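The Meeting About the Meeting
Small companies are learning to love the status update. The work would like a word.

February 7, 2021

The first sign of trouble at Endstead was the color orange. The company, which sells shelving to dentists and has 44 employees, had bought a planning tool called Staker the previous July. Staker turns late tasks orange. By fall the whole screen looked like a pumpkin patch, and the staff did what sensible people do when a dashboard nags them. They moved the due dates.
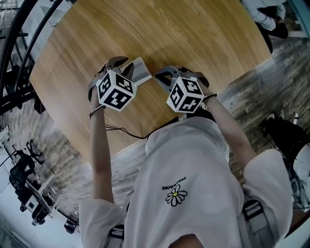
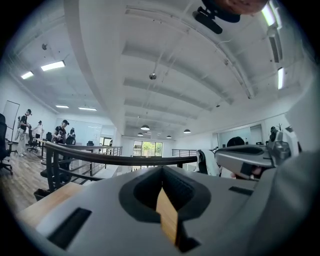
Everything went green again, and there was cake.

I have spent enough years around small businesses to know that Endstead is no outlier. Somewhere between the tenth hire and the fiftieth, a company discovers process, usually at a conference, and comes home with a lanyard and a vocabulary. Errands become deliverables. A chat by the coffee machine becomes a sync, and somebody has to take minutes.

Udia, a packaging firm two towns over, went further. It wrote a project handbook that ran to 85 pages, nine of them on how to request changes to the handbook. When I asked to see a finished project that had followed it from start to end, I was shown the handbook.

None of this is cheap. Endstead's managers finally added up their weekly check-ins and got 200 staff hours a month, a good share of them spent reading aloud from a screen everybody could already see. They cut the check-ins to one, on the theory that bad news travels fine by itself. Staker went orange within a week and was left that way. A few of the late jobs, it was agreed, had never needed doing.

Martinelli, a family-run catering supplier, has taken the low road all along. Its system is a whiteboard with 449 holes in the frame from decades of pushpins, and a rule that any job on it must have one name beside it. Two names means no one is doing it. The owners have been pitched software many times and are always polite about it. They write the salesperson's name on the board, next to "call back," and so far the job is still open.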